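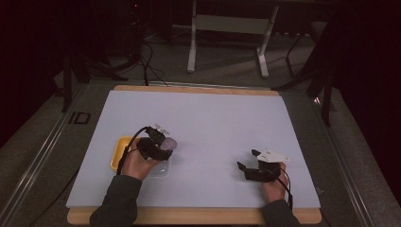

Filed under: Bands & Gigging > Touring > Money
September

Is a buy-on for a support slot ever worth it?
Posted by Ilari Lehtinen

We're a four-piece thrash band with two self-released albums and a van that starts most mornings. A booking outfit called Dendov has offered us the opening slot on a 17-date run with Giltine, who are a good deal bigger than us. The catch is a buy-on of 2,727 euros, no fee, and we bring our own backline. We'd play 25 minutes a night and get to sell shirts. Our drummer says it's an investment. Our drummer also said that about the smoke machine. Has anyone done one of these and come out with anything besides a cough?

Pirjo Huttunen
Depends what's in writing. My old band Kneath did a buy-on years ago and the money wasn't the worst part. Doors were listed at seven and we were on at seven, so we played most nights to the bar staff and one man looking for the toilet.

Before you pay, get these agreed by email:
– your set time against door time, for every date
– whether the venue takes a cut of merch, and whether the headliner sets a minimum shirt price
– a line check at least (you won't get a soundcheck, make peace with that)
– what comes back to you if shows are pulled

Then add up fuel, ferries and food. Ours came to 3,024 on top of the fee and we took 748 at the merch table. I'd still do it again for the right headliner, but I'd want half the fee held back until the midpoint of the tour.

Aino Niskanen
never pay to play. end of

Liesl Brunner
I book the small room at Tomstead, so I see the other side. Promoters don't hear "toured with Giltine" and reach for the checkbook, but it does get your email opened. If your nearest six or seven cities are on the route, ask whether you can buy on for those only. Agencies say no, then call back two weeks before the tour when the slot is still empty – and the price has usually come down by then. Print more mediums than you think.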